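The arm lives at the Lurneo shared workshop, in the corner that used to belong to the kiln, and it has been nearly finished since April. Its builders call it Flamura. The name was chosen before anyone knew how slow it would be.

Pegs were supposed to be the easy part. Picking an upright orange cylinder out of a grey block is work a toddler manages while looking at something else, and the toddler doesn't need its wrist recalibrated afterwards. The log at Lurneo runs to 2347 attempts. The best run so far is 81 clean lifts, a figure that gets mentioned to visitors before they've taken their coats off.

Adoración Echevarría wrote most of the grasping code at her kitchen table, over three winters, and is unsentimental about it. "It closes its fingers when I ask," she says. "I'd like it to have opinions about where."

The bench has its own ideas about tidiness. Every peg session shares the mat with whatever is being wired, measured or mourned that week. 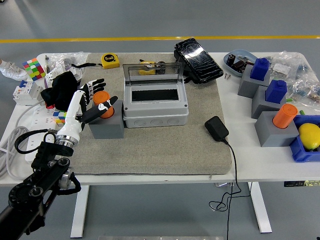 Escobar wrote in to say that 81 is a fine number, but he'd want to see it done with the pegs tilted before he let the thing anywhere near his soldering.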